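Betreff: Re: [greifer-beschaffung] Bedarf Handgreifer, Stückliste und Reserve

Mohammed-Awal Arthur schrieb im März:
> Für den Haushaltsantrag fehlt mir eine belastbare Zahl je Handgreifer.
> Hendcombe nennt 385 Euro netto, Mindestabnahme 2 Stück. Sind die
> Messingbuchsen darin enthalten? Und was planen wir als Reserve ein?

Hallo Mohammed-Awal,

die Buchsen sind enthalten, die Fingerbacken nur in einfacher Ausführung. Maßgeblich für die Auslegung bleibt der Handtuchplatz, also bedruckter, weicher Stoff in Falten: 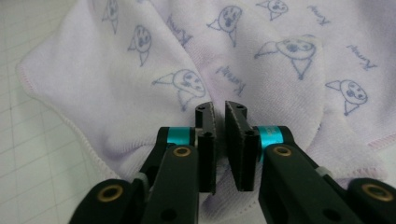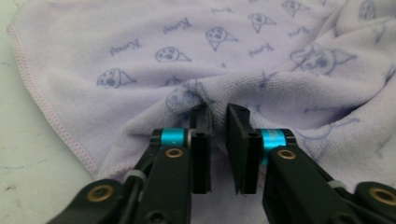
1. Stückzahl
Ich beantrage 2 Greifer für Sterkgate. Ein Einzelgerät lohnt wegen der Mindestabnahme nicht.

2. Ersatzteile
Backen und Buchsen als Satz, 20 Prozent Aufschlag auf den Gerätepreis. Distanzhülsen führen wir nicht gesondert — die lassen sich bei Hrnčiar einzeln nachbestellen. Schrauben laufen über das Verbrauchsmaterial.

3. Textilien
Handtücher bitte als eigene Position, 30 Stück, gemischt bedruckt und einfarbig. Fuster liefert auf Rechnung, ein Angebot steht noch aus.

4. Termine
Lieferzeit laut Hendcombe sechs Wochen ab Bestellung. Die Freigabe muss deshalb vor dem Umbau der Messplätze vorliegen. Offen ist, ob die Fracht im Gerätepreis steckt. Čestmír Havlíček klärt das und schickt die Antwort an die Liste.

Bitte die Positionen 1 und 2 getrennt buchen, sonst landet die Reserve wieder bei den Investitionen.

Gruß
Jörn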